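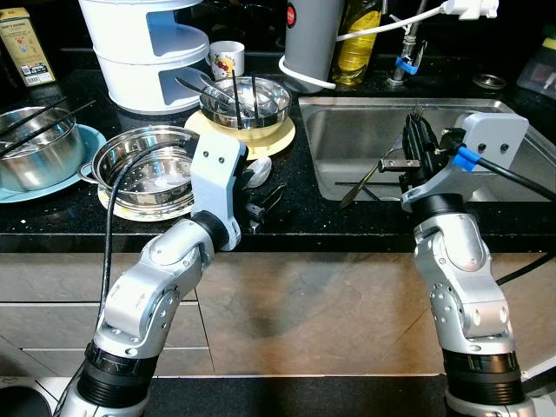
The purpose of this project was to evaluate the Pronar two-arm kit, supplied on loan by Felden, as a possible aid for routine kitchen work. Our group was asked to judge the kit as a paying customer would, taking into account setup, daily use and the quality of the vendor's support. Testing was carried out at a household counter with the ordinary clutter left in place. Two pots and a bowl stood on plates beside the sink, and the right gripper was given the work inside the basin, where it held a metal utensil angled down into the steel. Cable routing proved to be a concern, as the black cable on the left arm loops down in front of the cookware.

Setup took 14 days, against the 30 minutes stated in the Carrasco quick-start guide that ships with the kit. Most of this time was spent on calibration of the wrists. Liudmyla Boiko, who supervised the project, asked that the delay be recorded as a finding -- a private buyer would likely have returned the product by then.

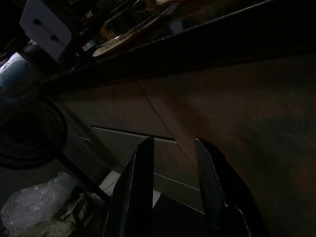

Once calibrated, the arms performed consistently. The Brollaleo control software logged 1,000 grasp attempts, of which 14 ended in an emergency stop. The group considers this acceptable for supervised use only. Support requests to Felden were answered by the next working day, although two replies referred to an earlier version of the wrist housing.

The group recommends that the department extend the loan through January and repeat the tests with a revised cable guide. A purchase is not recommended at this stage.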